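How do you keep wooden chopsticks from going gray and fuzzy?

Posted by Lucienne Millet
May 2026

Hello everyone! I moved into a small apartment in Lakomville last year and somehow I have turned into a person who eats with chopsticks nearly every night, which my mother finds very funny. I bought plain light wooden ones, nothing fancy, and after a few months some of them have gone gray at the tips and feel a little furry when they're wet. I wash them by hand with the rest of the dinner things and stand them in a tall ceramic crock by the sink. The crock has no holes in the bottom, so I suspect that's part of my trouble. Should I be oiling them? Is it the crock? And do the spoons need to live somewhere else? I'd hate to throw out 7 pairs if they can be saved.

iswood_kitchen

Hi Lucienne, and welcome! I would start with the crock, yes. Water runs down the sticks and sits at the bottom, and the ends just soak in it all night long. I had a lovely one from a shop in Yorath and ended up putting wooden spoons in it (dry ones!) and getting a wire basket for the washing up. Any stainless one with a grid will do, as long as the air can get in from the sides and underneath.

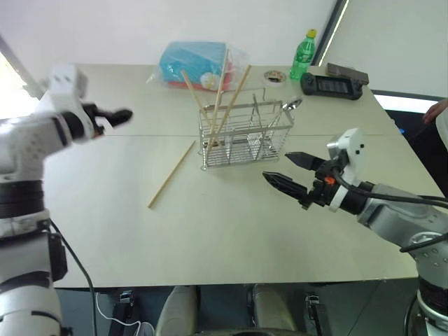 Stand the chopsticks with the eating ends up and give them room to lean apart. If they're all bundled in one corner they dry about as well as a wet mop. Spoons can share the basket perfectly well, I just keep mine over at one end so the bowls don't drip onto the wood. Then in the morning, once everything is properly dry, it all goes in the drawer – please don't leave them standing there for days just because it looks nice, I did that and they got dusty.

For the furry ones, rub them lightly with 300 grit sandpaper, wipe them, let them dry, and put on a little food-safe mineral oil. Leave it overnight and wipe off what's left. If the gray goes deep or there's any smell, let that pair go.

Tomas P.

just buy metal ones

Vostard_Gran

Metal ones are slippery with noodles, dear! I'd add to the nice long answer that you shouldn't leave them soaking in the dishpan while you eat dessert. Wash, rinse, towel, then the basket. I oil mine every July.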